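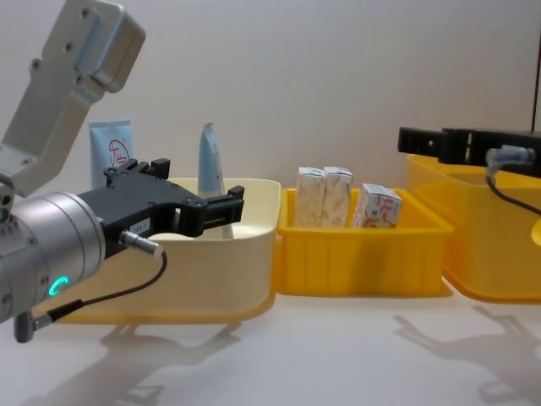
*Three bins on the white table, with the little boxes in the middle one.*

**The Blue Tubes**

When Hacer Akgül came to work for Mrs Hollis, she was given a key, a shelf in the fridge and the three bins.

"Tubes on the left," said Gemma Hollis. "Small boxes in the middle. The big one is for everything that you are not sure of."

"And if I am sure, but I am wrong?"

Mrs Hollis thought about this for a longer time than Hacer had expected. "Then it will be in the wrong bin," she said, "and Gareth will find it in July."

The shop had been closed since the spring. Its stock had come upstairs in carrier bags, mixed together like the shopping of a person in a hurry. There was hand cream, foot cream, toothpaste, plasters, and one kind of soap which smelled of pencils. Hacer took the things out and read every label, including the small letters, as she had taught herself English in this way and did not want to stop now. "Keep away from eyes" she knew already. "Discontinue use" was new, and she said it to the wall several times.

The light blue tubes gave her trouble. One was wider and one was slim, and she could not decide if they belonged together. She stood the slim one in the cream bin. The other she left behind it, on the table, where it could wait.

At eleven Gareth Tapley came up with tea. He had worked in the shop for 12 years and he still knocked at every door in the house, even the cupboard.

"She gave you the bins, then," he said.

"Is it a test?"

"It was for me. I put a box of corn plasters with the tubes -- they were in a long box, it looked right to me. She never mentioned it. She only moved it, every evening, and every morning I moved it back."

"For how long?"

"Until Evie sold it."

Hacer laughed and then stopped, for she was not certain that it was permitted. From the next room came the voice of Mrs Hollis on the telephone, telling somebody at Nadenon that she would pay for 49 and that she had never ordered 50 of anything in her life.

Gareth drank his tea at the window. Hacer lifted a small carton, turned it over, and read the back.
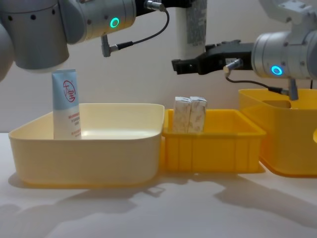
*A tube standing in the left bin and two cartons in the middle one.*

"You can sit down, you know," he said.

"I read better when I stand."

She looked at the carton again. It was very light. She shook it beside her ear and there was no sound, so she opened the flap with her thumbnail. Inside was a folded paper, and on the paper, in pencil, someone had written a telephone number and the name Wayne.

"Who is Wayne?" she asked.

Gareth put down his cup. He looked at the door, behind which the telephone call was still going on, and then at the paper.

"Wayne Sedgwick," he said. "He had the shop before her. Where did you get that?"

"From the small boxes."

"And where are you going to put it?"

Hacer folded the paper along its old lines. She was sure what it was, and she was sure that it was no business of hers. She put it in the big bin, and went on to the soap.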